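4. Préparer le poste et enregistrer les gestes de tri

Bon, on arrive à la partie que je préfère ! Les sections 1 à 3 vous ont fait visser, brancher et calibrer. Maintenant on s'assoit et on trie. Je vous donne ma façon de faire, celle que j'ai fini par écrire noir sur blanc pour l'équipe du projet Clurum, avec les règles que je tiens à voir respectées (et une ou deux manies personnelles, vous ferez le tri, sans jeu de mots).

Version de cette section : 4 juillet 2024. Si vous avez encore le tirage de novembre, jetez-le, la numérotation des étapes a changé.

4.1 Le bureau

1. Videz le plan de travail. Tasse, téléphone, trousseau de clés, tout ça part dans le caisson. Un objet qui traîne, c'est un objet que le robot apprendra à regarder.

2. Essuyez le plateau avec un chiffon sec. Pas de produit à vitres, j'ai essayé, ça laisse des voiles brillants sous les néons.

3. Asseyez-vous et réglez le siège avant toute chose. Les avant-bras doivent pouvoir se poser au bord du plateau sans que vous haussiez les épaules.

4. Sortez la boîte à compartiments, retirez le couvercle et posez-le à plat, à gauche. À plat, j'insiste ! Debout contre une cloison il finit toujours par glisser en plein milieu d'une prise.

5. Placez la boîte à portée de la main gauche. Si vous êtes gaucher, inversez tout et cochez la case « miroir » dans la fiche Pavik de la session.

Note : avec les boîtes transparentes, les reflets du plafonnier sur les arêtes sont normaux. Tournez un peu la boîte si un reflet vous gêne vraiment, puis n'y touchez plus jusqu'à la fin.

4.2 Les pièces

6. Versez les pinces en tas devant vous, côté main droite, et laissez-les comme elles tombent. Je sais, c'est tentant de les aligner. Résistez ! Un tas bien peigné n'apprend rien d'utile à un bras qui devra se débrouiller avec du vrai désordre.

7. Mettez-en quelques-unes à l'écart, plus loin sur le bureau. Cela oblige à tendre le bras et donne des trajectoires plus variées.

8. Lancez l'enregistrement, posez les mains à plat, attendez 2 secondes, puis commencez.

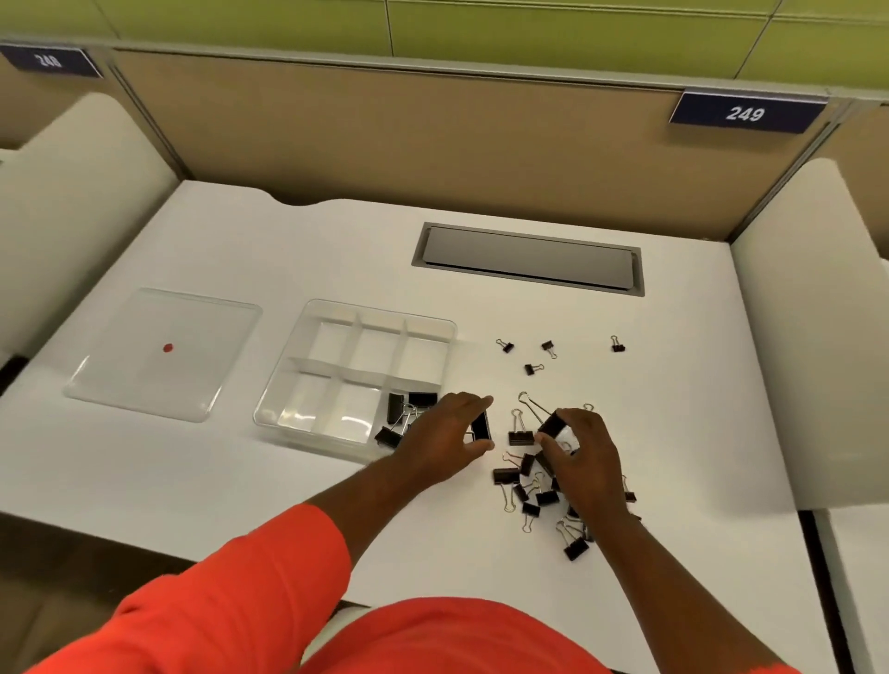

Fig. 4 – Tri de pinces double clip noires, boîte et couvercle posés sur la gauche du bureau.

4.3 Le geste

9. Prenez une seule pince à la fois par main. Les deux mains peuvent travailler ensemble, c'est même ce que je préfère, mais chacune avec sa pièce.

10. Saisissez du bout des doigts, en gardant la pince visible. Si la paume la recouvre entièrement, la prise est bonne pour vous et inutilisable pour nous.

11. Quand les anses métalliques de deux pinces s'accrochent, ne secouez pas. Soulevez doucement, séparez avec l'autre main, reprenez. On veut garder ces moments-là, ils sont précieux, donc surtout ne recommencez pas la prise pour faire plus propre.

12. Allez à votre rythme. Une de mes bonnes sessions fait 164 prises, une autre 176, et je n'ai jamais constaté que courir améliorait quoi que ce soit (à part le nombre de pinces par terre).

Attention : n'ouvrez pas les pinces en grand pour vous amuser entre deux prises. Le ressort est plus costaud qu'il n'en a l'air et un ongle pincé, ça met fin à la séance.

Attention : si une pièce tombe du bureau, laissez-la au sol. Arrêtez l'enregistrement, ramassez, repartez sur un nouveau fichier.

4.4 Règles de bonne conduite

Là je deviens un peu pénible, mais c'est pour la bonne cause.

– Demandez l'accord de la personne installée au poste voisin avant de démarrer, même si elle sort du champ. Son badge, son écran ou sa voix peuvent se retrouver dans le fichier.

– Aucun document nominatif sur le bureau, ni affiché sur la cloison.

– Une session dure 20 minutes au maximum, pause comprise si vous en sentez le besoin. Les poignets d'abord, les données ensuite.

– Celui ou celle qui trie peut demander l'effacement de sa session, sans donner de raison. Wenceslao Cisternas s'en occupe, écrivez-lui directement et mettez le numéro de session dans l'objet.

– Ne corrigez jamais une fiche après coup. Ajoutez une ligne « rectificatif » en dessous, avec vos initiales.

4.5 Fin de session

13. Reposez les mains à plat, attendez de nouveau 2 secondes, arrêtez.

14. Relisez les premières et les dernières secondes du fichier. Image floue, mains hors champ au départ : on garde quand même, mais on le signale dans la fiche.

15. Refermez la boîte et rangez-la dans l'armoire Skandby, étagère du bas. Celle du haut est réservée au matériel Le Roux, merci de ne pas mélanger, j'ai passé une matinée entière à tout redémêler la dernière fois.

16. Déposez le fichier dans le dossier du jour. Le transfert prend environ 4 minutes ; laissez le portable ouvert pendant ce temps, sinon il se met en veille et il faut tout reprendre à l'étape 14.

Pour les pièces plus petites que les pinces (trombones, punaises), passez à la section 5, les réglages de netteté sont différents.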